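About Us
Home | Products | Support | Training | About Us | Contact

Cemwood writes software for robot arms. We do not build arms, grippers or cameras. Our customers buy those from whoever they like, and our programs tell the arm where it can go, how to get there and what to do when the plan stops matching the room.

We started with a single product, a motion planner called Trulgate. It was first sold in December, to a shop that packed bathroom fittings and had one arm and no programmer. That shop still uses it. The version they run now shares very little code with the one they bought, but the files they saved back then still load, and we intend to keep it that way.

What we make

Trulgate is the planner. You give it a model of the arm, a model of the cell and a goal, and it returns a path that does not hit anything. If it can't find a path, it says which link and which surface got in the way on its best attempt. Customers told us early on that "no solution" was the least useful message a program could print, and we agreed with them.

Bae is the simulator. It runs the same control code that runs on the real arm, against a simulated cell, and it renders what a camera mounted on the wrist would see. You can step it one control cycle at a time, run it at normal speed, or leave it going overnight on a machine with no screen. Bae ships with 43 rooms. Some are copied from customer layouts with permission, and others are plain boxes with a floor, walls and a surface texture.

Dreltevley is the perception package. It takes camera images and works out where the walls, floor and known parts are in relation to the gripper. It was the last of the three to be released and it is the one that changes most between versions.

All three can be bought separately. Most customers begin with Trulgate, add Bae when they get tired of testing on the real arm, and look at Dreltevley when they want to stop measuring fixtures by hand.

How we work

Every change to the planner or the perception code goes through Bae before it goes anywhere else. The regression suite has 965 test cases. Each one has a start pose, a room, a goal and an expected result, and the expected result is sometimes a refusal. A planner that finds a path where there isn't one is worse than a slow planner, so we check the refusals as carefully as the successes.

A good share of the suite uses wrist views in tiled rooms. Tile is hard on perception software. The pattern repeats, so a feature matcher can lock on to the wrong square and report a position that is off by exactly one tile. Seen at a steep angle, the grout lines bunch together toward the far end of a wall and the spacing between them drops to a few pixels. We test with the fingers open and nothing held, and the gripper itself has to be masked out before the wall is measured, or its edges get mixed in with the grout lines.

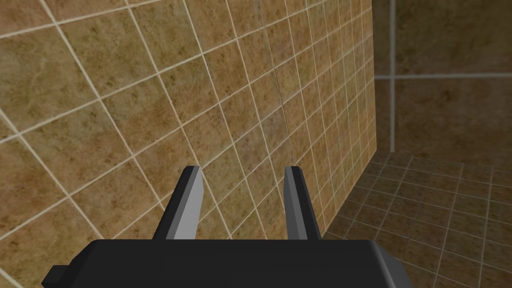
Dreltevley users on our support list have asked why we bother with grout at all, and one of them wrote that a depth camera had taken care of the problem in their own cell and that they would sooner see the time spent on faster startup. We take the point about startup, and the next release loads its models in the background. On the first part we still disagree. Plenty of our customers have no depth camera on the wrist, and the ones who do have reported bad readings from glazed surfaces. We would like the software to give a sound answer from a plain color image, and to say so when it can't.

The person on the list replied that this was fair enough, as long as the tile code could be switched off. It can. The setting is under Surfaces, and the manual covers it.

What we test in simulation and what we don't

Simulation tells us whether the code does what it did yesterday. It is good at catching a sign error, a swapped axis, a timeout that was set too short, or a path that clips a corner by a few millimeters. We can run the whole suite on a change before lunch, and we do.

It does not tell us much about cable drag, a loose mounting bolt, a dirty lens or a floor that is not level. For those we have two arms in the back of the office and a bench. A release has to pass on the arms before it goes out. The bench tests are slow, and someone has to stand next to them with a hand near the stop button, so we save them for release candidates and for problems that we can't reproduce any other way.

When a customer reports a fault, we ask for the log and the cell file. If the fault shows up in Bae, it becomes a new test case the same day and stays in the suite for good. If it only shows up on hardware, we write down what we tried and keep the ticket open. We have a few tickets that are older than some of our products.

Rendering

We get questions about how realistic Bae's pictures are. They are as realistic as the perception code needs. Surface textures, grid spacing and light level can all be changed from a text file, and a test can sweep through a range of them. Walls and floors may have different tile sizes and different shades in the same room, and a far wall can be made darker than a near one. Shadows are simple. We do not model reflections between surfaces, and anyone whose process depends on those should talk to us before buying.

The company

Cemwood has 40 employees. Most of them write code, and everyone who writes code also takes a turn answering support mail. We have no separate call center. If you write to us about a planner fault, the reply comes from someone who can open the planner source and look.

We are owned by the people who work here. We have not taken outside money and have no plans to. That means we grow slowly and sometimes turn down custom work that would pull people off the three products for too long.

There are 617 sites with a current license for at least one of our packages. They include machine shops, laboratories, food packers, a tile distributor and a number of colleges. The college license costs less and is otherwise the same software, with no features removed and no watermark on the rendered output.

Releases and support

We put out two main releases a year, plus fixes as they are ready. Each main release is supported for five years. File formats are documented, and the documents are included with the install, so a customer who leaves us can still read their own data.

Release notes list known faults as well as fixes. A fault stays on the list until it has a test case that passes. If you think something is missing from the list, write to support and include your version number, which is printed on the first line of every log.

Training is held at our office and can also be done at your site. The basic course takes two days. The first covers cell files and planning, and the second covers Bae, including how to write your own test cases and run them without a display. A third day on Dreltevley is optional. Bring a laptop. You don't need to bring a robot.

Working here

Open jobs are listed on the Contact page. We hire for control, planning, perception and tools, and from time to time for documentation. Applicants get a small piece of real code with a known fault in it and are asked to find the fault and write the test. We pay for the time this takes.

Page last updated 2018-05-25

Products | Support | Training | Contact | License terms | Privacy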